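Print this item
E-mail this item

SHORELINE BUFFER PROGRAM: NOTICE TO PROPERTY OWNERS

The Kuraleck Lake Property Owners' Association has adopted a shoreline buffer program for the coming season. The program applies to all 957 lots on the lake, including back lots with deeded access at Sulgate Landing. Participation is voluntary for existing lawns and gardens. It is a condition of approval for any new dock, boathouse or retaining wall application received after the end of October.

A buffer is a strip of native plants left standing between the lawn and the water. Its roots hold the bank in place during spring high water and when boats pass close to shore. The strip also slows runoff, so that less soil and fertilizer reaches the lake. The Association has received a growing number of reports of bank slumping along the Hudec Narrows, where many lots are mowed to the waterline, and of weed growth in the shallow bays at the south end.

The minimum depth of a buffer under the program is two metres, measured from the ordinary high-water mark. Owners are encouraged to leave more where the slope is steep. A path to the dock may be kept open, provided it crosses the buffer at an angle and is surfaced with wood chips, gravel or stepping stones. Solid concrete paths will not be approved.

Suitable plants for the Kuraleck shore include sweet gale, red osier dogwood, meadowsweet, blue flag iris and swamp milkweed. Owners with shaded frontage may wish to consider ostrich fern and winterberry. Purple loosestrife and yellow flag iris must not be planted and should be removed where they are found. Cut stems and roots are to be bagged and taken to the transfer station. They should not be composted or left on the beach.

Plant stock will be available through the Association's bulk order with Flondomby Nursery. Order forms may be collected from the office or requested by e-mail. Plants are supplied in plugs and in small pots, and will be held at the Sulgate Landing parking lot for pickup in the second half of May. Payment is due with the order. The Association is not able to store unclaimed plants overnight.

Fifty-four lots took part in the trial held last summer. Owners reported that the first season required regular watering and some hand weeding, particularly on sandy ground. Geese were seen less often on lots where the strip had been allowed to reach knee height. A small number of owners raised concerns about the view from the cottage, and the planting guide has been revised to include a section on low-growing species.

Owners are reminded that a buffer does not replace other obligations under the shoreline rules. No fertilizer may be applied within the setback. Septic systems are to be pumped and inspected on the usual schedule, and a copy of the receipt forwarded to the office. Sand may not be brought in to build or extend a beach without a permit. Boat operators are asked to keep their wake down in the Narrows and near all docks, whether or not the shore has been planted.

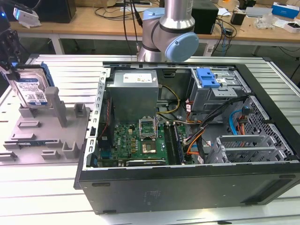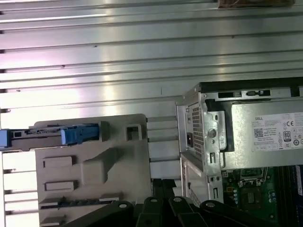

Applications for docks and other shoreline structures should be accompanied by a simple sketch showing the lot lines, the high-water mark and the proposed location of the buffer. Professional drawings are not required. Where a lot has exposed bedrock at the water's edge, the owner may ask for a site visit to settle which parts of the frontage can reasonably be planted. Visits will be scheduled once the ice is out and the lake road is open to regular traffic.

Applications will be reviewed in the order in which they are received. Incomplete applications will be returned to the owner and will lose their place in the order. Owners who have already planted a buffer that meets the minimum depth may send in a photograph of it with their application and need not wait for a visit.

The planting guide and a copy of the shoreline rules are available at the office. Tenants and seasonal renters should direct questions to the owner of the lot in the first instance. Owners who lease their cottages are asked to post the rules on fertilizer, beach sand and boat wake where guests will see them.

Print this item
E-mail this item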